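We use cookies to remember your login. Accept | Settings

Filed under: Grippers and end effectors > Faults and safety

**Gripper does not release after emergency stop**

yfahmy wrote:
Good morning to all. We are training a task of pulling locker handles with a two-finger gripper. On 11/06/2022 I pressed the emergency stop and the fingers stayed closed on the handle. Javiera had to cut the power and open them by hand, which took 3 minutes. Is this a fault, or is it designed so?

bravo_i wrote:
It is designed so. A gripper that opens at every stop will drop its load on your foot.

facundo_f wrote:
I do not agree with Ignacio. When the object is fixed to a wall, there is no load to drop, and a hand can be caught between. Ours from Rantala did the same after 1,000 cycles, and there it was a fault. The brake was sticking.

bravo_i wrote:
Then your brake was bad. It does not make the rule bad.

yfahmy wrote:
Our counter shows 3,000 cycles, and the brake was never checked. The grip on the handle is like this:

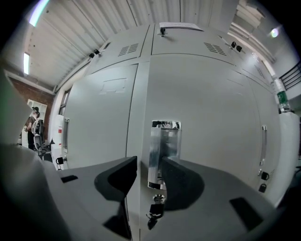
celeste_ins wrote:
Can the fingers be opened without power?

facundo_f wrote:
With the release screw on the side of the body, if your model has one. Turn it slowly and keep your other hand away from the fingers.

yfahmy wrote:
Thank you, I have found the screw under the cover. I will still ask for a new brake, and until it comes we work at the lowest force.

bravo_i wrote:
Lowest force is fine. But please don't change the stop setting.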